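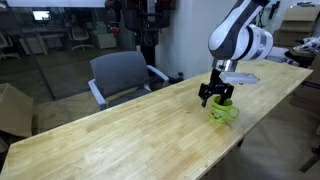

Folie 1: Tisch, Becher, Stuhl

Lesezeit: 6 Minuten

Start Vorträge Notizen Archiv Kontakt

Der Becher bleibt stehen. Sprechnotizen zum Vortrag im Ilton, 6. März 2022

(Folie 1 stehen lassen, bis alle sitzen. Nichts sagen. Wasser trinken.)

Guten Abend. Ich möchte über einen grünen Becher sprechen. Wer wegen der Ankündigung »Gemeinsame Flächen im Büro« gekommen ist: Es ist derselbe Vortrag, nur mit dem ehrlicheren Titel.

Der Tisch zuerst. Helles Holz, honigfarben, aus schmalen Streifen verleimt. Solche Platten kauft man, wenn man möchte, dass ein Büro nach Küche aussieht und die Leute freiwillig länger bleiben. Bei Skenmont haben wir vor Jahren den großen Raum damit eingerichtet. Im Katalog von Ideler hieß das Modell »Werkbank urban«. Gearbeitet hat an dieser Werkbank noch keiner mit einem Werkzeug, das mehr wiegt als ein Textmarker.

(Pause. Wenn gelacht wird, weiter. Wenn nicht, auch weiter.)

Wer genau hinschaut, sieht auf der Platte ein paar dunklere Schlieren entlang der Maserung. Jede Holzplatte führt Buch. Man kann in der Hausordnung schreiben, was man will, der Tisch schreibt mit. Ich habe einmal den Ordner mit den Pflegehinweisen gesucht und gefunden: 32 Seiten, davon zwei über Öl und der Rest über Haftung.

Jetzt der Becher. Limettengrün, glänzend, vorne ein Comicmotiv. Niemand kauft so etwas für ein Büro. Solche Becher kommen mit jemandem mit, und wenn dieser Jemand die Abteilung wechselt, bleiben sie da. Im Schrank stehen vorne die weißen, die zum Haus gehören, und hinten die bunten mit Vergangenheit. Gegriffen wird zuerst nach den weißen. Ist der grüne draußen, kann man davon ausgehen, dass die Spülmaschine läuft.

(Hier NICHT die Geschichte mit dem Elchbecher erzählen. Dauert zu lang, und die Pointe versteht man nur, wenn man den Elch kennt.)

Zur Sache. Wir haben bei Skenmont über mehrere Monate aufgeschrieben, was auf den gemeinsamen Tischen stehen bleibt. Strichliste, Klemmbrett, keine App. Am Ende waren es 1580 Gegenstände. Davon Trinkgefäße: 374. Der Rest waren Kabel, Zettel, Stifte ohne Kappe, Kappen ohne Stift und einmal ein vollständiges Raclette.

Was macht man mit so einer Zahl? Die Hausverwaltung wollte ein Schild. Ich war gegen das Schild und habe verloren. Darauf stand: »Bitte hinterlassen Sie den Tisch, wie Sie ihn vorfinden möchten.« Das haben offenbar viele getan. Sie möchten ihn mit einem Becher vorfinden.

(Klick auf Folie 2, die Tabelle. Kurz zeigen, nicht vorlesen. Die Schrift ist zu klein, das weiß ich.)

Der zweite Versuch war das Tablett. Ein Tablett am Kopfende, alles Herrenlose kommt darauf, abends trägt es jemand in die Küche. Das Wort »jemand« hat in diesem Satz mehr Arbeit, als es leisten kann. Nach zwei Wochen stand auf dem Tablett ein zweites Tablett.

Der dritte Versuch hieß intern Tamošiūnaitė, nach dem Besprechungsraum, in dem wir ihn beschlossen haben. Er bestand darin, die Stühle umzustellen. Zurück zu Folie 1 bitte: der graue Bürostuhl auf der anderen Seite, mit den weißen Armlehnen. Er ist ein Stück von der Kante abgerückt. Wer von so einem Platz aufsteht, hat in der einen Hand den Rechner und in der anderen das Telefon, und damit sind die Hände verteilt. Der Becher ist der Dritte. Er kommt in jeder Rangfolge nach dem Telefon.

Also haben wir die Plätze näher an die Küchentür gerückt. Kosten für Umzug, Steckdosen und eine Bodenleiste, über die seitdem alle stolpern: 3895 Euro. Die Trinkgefäße wurden tatsächlich weniger. Die Kabel wurden mehr. Ich habe keine Theorie dazu, nehme aber nach dem Vortrag gern welche entgegen.

(Falls die Zeit knapp ist, von hier direkt zu den Untersetzern springen.)

Frage, die immer kommt: Warum nicht jedem einen eigenen Becher mit Namen? Haben wir versucht. Ein Becher mit Namen bleibt genauso stehen, nur weiß man dann, wem man böse ist. Das Betriebsklima hat davon wenig gehabt.

Untersetzer. Kork, rund, im Zehnerpack. Sie liegen gestapelt in der Tischmitte, und die Becher stehen daneben. Ich bestelle trotzdem regelmäßig nach, irgendwohin verschwinden sie ja.

(Folie 1 noch einmal, für die Fragen stehen lassen. Mikrofon weitergeben. Die eigene Tasse vom Pult mitnehmen!)

Kontakt | © Skenmont, Vortragsnotizen | Nach oben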